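Seller wants to exclude the propane tank and wood stove from the sale, is this normal? 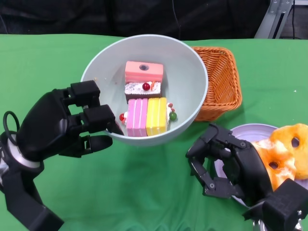
Branwen Humphreys

Posted 10/02/2020 in Buying and Selling, Rural Property

Under contract on a two-bedroom cabin on Plolten Road. Inspection is done and the report was mostly fine. Yesterday the listing agent sent an addendum excluding two items: the freestanding wood stove and the 500-gallon propane tank. Neither exclusion was in the listing or in the purchase agreement we both signed. The listing text says "wood stove in living room" and "propane heat."

The seller's position is that the stove is personal property because it is not built in, and that the tank was never theirs to sell. They are offering an $800 credit at closing. My agent says take it. I would like other opinions before I answer.

ridgeline_dan
Two separate questions. Treat them separately.

Stove: if it is connected to a flue through the ceiling or wall and bolted to a hearth pad, it is a fixture in most states. "Freestanding" describes the design of the stove and has no bearing on the legal status. Read the fixtures paragraph of your agreement. The form used here lists heating equipment by name.

Tank: find out who owns it. Look for a supplier's label and a serial plate under the dome.

Branwen Humphreys
Fixtures paragraph reads "all attached heating, plumbing and lighting equipment." The stove has a pipe through the roof. I did not check whether it is bolted down.

The tank has a Pridance sticker on the dome. No serial plate that I could find, but there was paint over part of it.

mtn_title_gal
A sticker only tells you who filled it at some point. Call Pridance with the property address and ask whether there is a tank lease on file. If there is, ask for:

- the annual rental
- the minimum purchase per year
- whether the lease transfers or a new one has to be signed
- the removal fee if you decline

My last one was $148 a year with a minimum of two fills. The lease did not appear on the title report. They usually don't.

ridgeline_dan
Agree with all of that. Also ask who pays for the gas in the tank on closing day. Have it read and prorated.

old_flue
I'll disagree on the stove. Take the money and let it go. An older uncertified stove is a liability. Your insurer may require removal anyway, and in some counties it has to come out before the sale closes. What is the model, and is there a certification label on the back?

Branwen Humphreys
Plelitz, no model number in the report. The inspector wrote "label not visible, clearance to rear wall not verified." He recommended a chimney inspection, and I have not ordered one.

old_flue
Then order it before you argue over the stove. A level 2 inspection covers the flue with a camera. If the liner is bad, you would be fighting to keep a stove you can't burn.

ridgeline_dan
Order it, yes. But the credit does not cover replacement. A certified stove of that size with new pipe and a permit will run several times that amount. If the seller takes the stove, they also leave an open flue penetration that somebody has to cap. The addendum should say who caps it and by what date. And it's the only heat source that runs without power, assuming the propane unit is forced air.

Branwen Humphreys
It is forced air. There is a Uniyal transfer switch beside the panel but no generator. I assume that is going too.

mtn_title_gal
Don't assume. Get it in writing. A transfer switch wired to the panel should stay. A portable generator would normally go unless listed.

One procedural point. You have a signed contract, and an addendum is an offer to change it. You are under no obligation to sign. If you do nothing, the original terms stand. Check your contingency dates first, and have an attorney look at it if the seller pushes back.

old_flue
Correct on procedure. My view on the stove is unchanged.

Branwen Humphreys
Update. Pridance confirmed the tank is leased and the lease is in the seller's name. It does not transfer. I would sign a new one with a 3 year term. I have asked for a copy.

I declined the addendum as written. Counter: the tank is excluded, gas is prorated at closing, stove and pipe stay, transfer switch stays, no credit. Chimney inspection is booked. My contingency period is 17 days and 6 are left.

ridgeline_dan
Reasonable counter. Ask for a written extension now if the chimney report could come in after the deadline.

old_flue
Post the flue report when you have it. I'd like to know the liner type.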